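Tromlow Countertop Dehydrator, a Year In

I bought the Tromlow five-tray dehydrator last April, after the old round one I had from my aunt stopped heating on one side. I have now run it through a full year of garden produce, store fruit and a lot of herbs, and I have enough notes to say what it does well and what it does badly. I paid for it myself.

What comes in the box

The main unit, five mesh trays, one solid tray for purees, a drip pan and a booklet. The booklet is short and some of the times in it are wrong, which I will get to. The trays slide in from the front like oven racks. If you have only used the stacking kind, this is the biggest change. You can pull one tray without taking the whole thing apart, and you can take out every other tray to make room for something thick.

The door lifts off and has no hinge. You have to find somewhere to put it each time you check the food. I lean mine against the toaster. Rafferty Oyelaran, who sold me the unit out of his kitchen shop, told me people complain about the door more than anything else, and that he lays his flat on top. That works if you have the height under your cabinets. I don't.

Controls

There is a temperature dial and a timer dial. No screen and no app. The timer goes up to a full day and shuts the heat off when it gets to zero, but the fan stops too, so if you are asleep when it ends the food sits in warm air until morning. I would have liked the fan to keep going for a while.

The dial reads low. I put an oven thermometer on the middle tray and it showed the air hotter than the setting at every mark I tried. Once I knew that, I turned it down a little and had no more trouble. With herbs it matters a lot. My first tray of basil went brown and tasted like hay.

Noise

It is a fan in a box and it sounds like one. In the kitchen with the door shut I can't hear it from the bedroom. In an open apartment I think you would get tired of it. My brother-in-law Alvar Fagerlund borrowed it for two weekends and ended up running it in his garage.

Fruit

Apples are the easiest thing and the best place to start. Core them, slice them the thickness of a pencil, and don't bother with lemon water unless you care about the color. They come out leathery or crisp depending on how long you leave them. Pears behave the same way but need more time. Strawberries shrink to almost nothing and stick to the mesh, so put them cut side up.

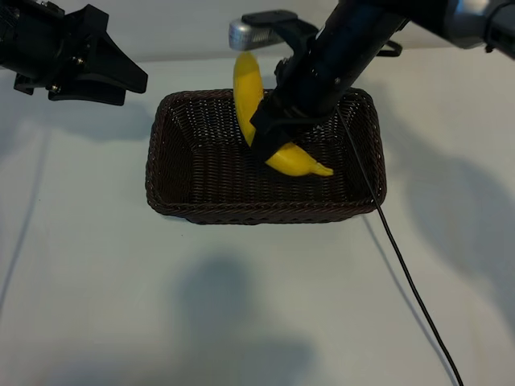
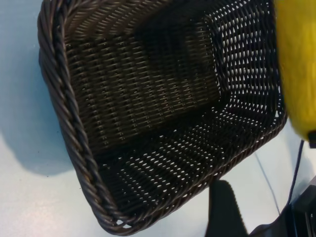
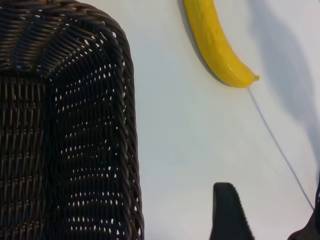

Ripeness makes more difference than any setting on the Tromlow. Fruit that is past its best goes sticky in the machine and never really crisps, and fruit that is underripe dries fine but tastes of very little. I keep whatever is waiting its turn out on the counter where I will see it, and check it every morning. A banana in a dark woven basket is easy to keep an eye on, and when the skin is bright yellow with a few freckles starting, I slice it that day. Cut the slices thicker than the booklet says. At the thickness it gives, mine turned to something like brown paper and had to be scraped off the mesh with a butter knife. Twice that thickness gave me a chewy slice with a good flavor, done overnight. They will not be like the chips from the store, as those are usually fried.

Mango was good. Pineapple was very good and is the thing people ask me for. Grapes are not worth the electricity unless you cut each one in half, and I ran out of patience for that after one tray.

Vegetables and herbs

Tomatoes are the reason I kept the machine. I grow more paste tomatoes than I can use, and four trays of halves reduce to one jar. Salt them lightly first. Onions dry well but the smell gets into everything, including the curtains, so run them outside if you have a covered outlet. Najwa Ghanem at our garden club dries hers on the porch and grinds them to powder, and her powder is better than mine.

Zucchini dries fine and then sits in the cupboard. I have not found a use for it except soup.

For herbs, use the lowest heat and lay a second sheet of mesh over the top or the leaves blow around and end up in the fan. Mint, oregano and thyme all came out green. Parsley lost most of its taste, though I think that is just parsley.

Cleaning

The trays fit my dishwasher if I stand them at an angle on the bottom rack. The booklet says top rack only, and they do not fit on the top rack. None have warped so far. The solid tray needs a soak after fruit leather. The back wall around the fan is the hard part, as sugar spatters there and bakes on. I use a damp cloth and a toothbrush and do it right after the machine cools.

Compared with the Gimley

Before buying I borrowed a Gimley stacking model from Unathi Matlala for a few weeks. The Gimley costs less, takes up less space and is quieter. It also dries unevenly – the bottom tray was always done hours before the top – and I had to shuffle trays before bed and again when I got up. With the Tromlow I turn the trays around once, halfway through, and sometimes I forget and it comes out fine anyway. If you only want to do a batch of apples in the fall, get the Gimley. If you have a garden, I would pay the difference.

Problems so far

One tray clip broke in the second month. I wrote to the company and a new one came in the mail without any argument, although it took three weeks. The rubber feet leave gray marks on a light countertop. They come off with baking soda. The cord is too short for my kitchen and the booklet says not to use an extension.

Would I buy it again

Yes, at the price I paid, which was on sale. At full price I would think about it longer. I take off points for the loose door, the timer that stops the fan, and the dial. The drying itself is even, and that is what I wanted it for. I will add to this if the motor gives out.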